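The Planner

The confidence number said 200, and the scale was supposed to stop at one.

I had seen worse from the Vikance planner, but not on a morning when I'd been told it was ready. The message from the Fedow office had used that word twice. Ready for blocks, ready for the spring release. I was the person they paid to be unpleasant about software before a customer could be, and I'd been given until January ended to sign off on it or explain why I wouldn't.

So I poured a coffee and started the sorting run again, red bricks and blue bricks, both arms, and I opened the log beside the wrist view so I could read what the thing believed while I watched what it did.

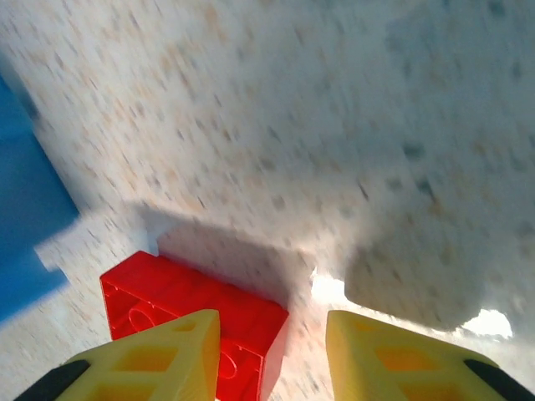

Wrist view, red brick, hollow side up.

The perception node called it a cup. Then it called it a brick. It went on switching between the two with great calm, and the planner, which trusted perception the way a dog trusts a kitchen door, kept throwing out its path and making a new one. I wrote that down. I'd been writing that sort of thing down for most of the winter, in a file I had named after my old street in Šindelář so that it wouldn't turn up when anybody searched for "complaints."

There was a window over my desk. It looked out on the Plerer warehouse, where people in orange vests moved boxes with their hands. They were good at it. I used to drink my coffee and watch them pick up a box they'd never seen, turned some way they hadn't expected, and I'd think about how much we had spent on turned some way.

The release notes said the new grasp scorer handled "all stable poses." I have a low opinion of the word all. I asked the log for its reasons. It gave me a list of candidate grasps, ranked, each with a score to four decimal places, and the one with 200 beside it on top. Whoever wrote the scorer had divided by the gap between the brick and the pads, and had never asked what happens when the gap gets very small. The closer it came to touching, the surer it got, until it was surer than a thing can be.

I've known people like that. I was married to one for three years. 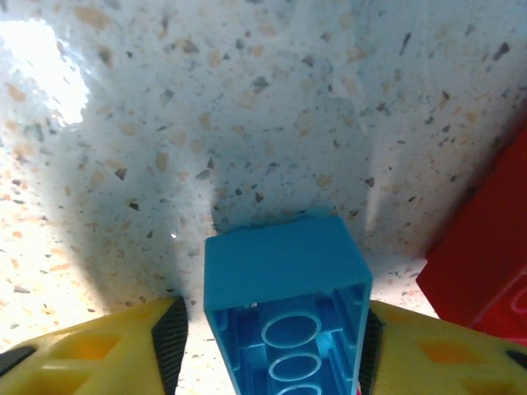

Does a high grasp score mean the robot has a good hold?
It means the scorer liked the numbers it was given, and those numbers can be wrong before the fingers ever close.

That was how I put it in the report, as a question and an answer, because the office read questions and skipped paragraphs. I had a whole page of them by lunch. Then I went back and softened two, and then I put the old wording back.

The call came a little after 2. Four people on the line, all of them pleasant. They wanted to know if the problem was serious, and I said the score was capped nowhere and fed straight into the arm that chose who went first. They asked if it had ever hurt anything. I said no. There was a silence in which I could hear all of them deciding that this was good news.

"So it picks the right one anyway," a voice said.

"It picks one," I said. "You're calling it the right one afterward."
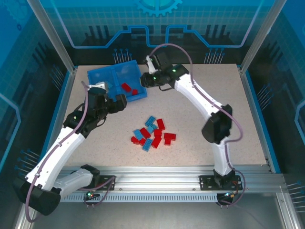
They asked me for a number, because there is always a number. I said I had read through 43 plans since the morning and disagreed with the reasons behind almost 43 of them. Somebody laughed. I hadn't meant it as a joke, or not only as a joke. The plans themselves were mostly fine. A brick has few enough sides that you can reason badly about it and still end up holding one. My worry was the next thing they'd put on the table, something with a handle, or a lid, or a sleeping cat's worth of give in it, and the scorer would look at that and say 200.

The voice said they could clamp the score. One line of code.

I said clamping it would make the log look better.

"Isn't that what you want?"

I looked at the orange vests. One of them had put a box down and was tilting her head at it. She picked it up again from the other end. I don't know what score she'd have given the first grip, but she had clearly taken a second look at it, and there was no second look anywhere in our code. There was only the next cycle, which came up as fresh and certain as the one before.

I said I'd think about it. After they hung up I wrote the clamp myself, since somebody was going to, and put a warning under it in capital letters, and set the run going again from the top.

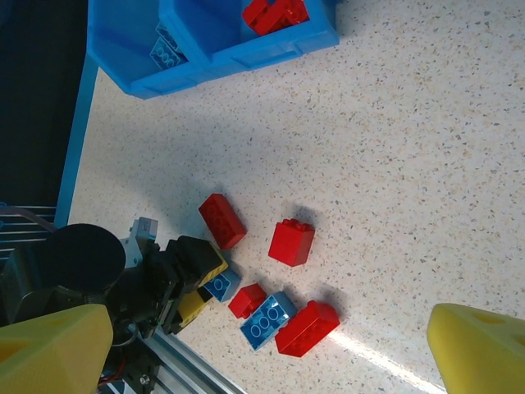
Evening

The log was beautiful now. Every score sat between zero and one. I scrolled down through it with the lights off in the hall and the warehouse shut across the way, and it was a long time before I noticed that a great many of them were exactly one.

I opened the Šindelář file and started a new page.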